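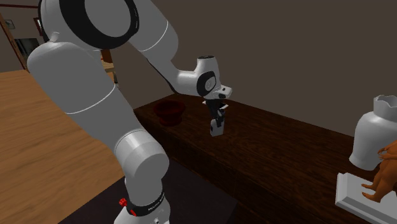

Simulator fault traced to a gripper that would not let go

The team behind the Skurano home robot simulator has found the cause of a fault that had been spoiling its test results since the spring, and the fix went out to users in September. It is a lovely bit of detective work, and well worth a read for anyone who trains a robot arm on virtual furniture before letting it near the real kind.

The trouble showed up in one of the simplest jobs in the whole set. A virtual arm reaches over a table or counter, takes hold of a small white block, carries it a short way and puts it down beside the crockery. Most of the time it went perfectly. Every so often, though, the fingers opened as they should and the block stayed with the hand, hanging in the air as the arm drew back towards its resting position. Worse, the software that marks each attempt went on recording a success, so the bad runs slipped in among the good ones.

Marta Pasichnyk first spotted it while checking replays late one evening. She had been looking for something else entirely (a flicker in the shadows) and noticed a run in which the block rose again after the log said it had been released. She sent the replay to Vira Stelmakh, and by the next morning the pair had dug out 49 more like it from a batch of 2000.

Their first guess was friction. The virtual finger pads had been given extra grip over the winter, after complaints that smooth objects slid out of the hand, so it made sense to suspect them. Turning the grip down made hardly any difference. The next guess was the block itself, and Stelmakh spent a happy afternoon making it heavier, lighter and slightly larger, with the same result each time.

The real culprit was a shortcut called hold assist. When both fingers press on an object, the simulator quietly ties it to the hand so that it doesn't jitter, then unties it when the fingers part. The untying was only checked at fixed moments. If the fingers opened and the arm began to lift within the same short gap, the check was missed and the tie stayed in place until the run was reset. Quick, confident movements were the most likely to set it off – which meant that the better the controller became, the more often it met the fault!

The scoring error had a separate cause. The marker looked at whether the fingers had opened over the right part of the table, and took that as proof that the block had been put down. It never asked where the block was. That rule dates from the earliest version of Cumov, the scoring tool that Skurano uses, and it had simply been carried forward.

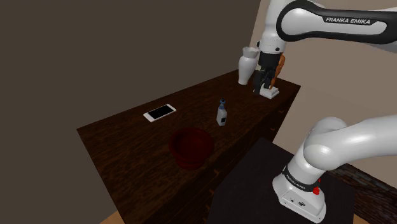 Quyên Lâm would like to see old results marked again with the new rule before anyone compares them with fresh ones, and thinks a warning on the download page would help in the meantime. She also points out that a controller trained on the faulty version may have learned to snatch its hand away, a habit that could knock things over on a real table.

The team agrees about the warning, which is now in place. Marking the old runs again will take longer, as some 15 of the early batches were saved without the block's position and will have to be replayed from scratch. Pasichnyk is keen to get on with it and has already written the script.

In the new version, the tie is checked at every step of the simulation, and Cumov waits until the block has come to rest and the hand is well clear before it awards a mark. There is also a switch to turn hold assist off altogether. The jitter comes back if you do, but many users may prefer an honest wobble, and it makes for livelier viewing too.

Anyone with saved controllers should update both parts together, as the new scoring tool will refuse logs from the older simulator. The release notes list 3 known problems that remain, all of them to do with drawers.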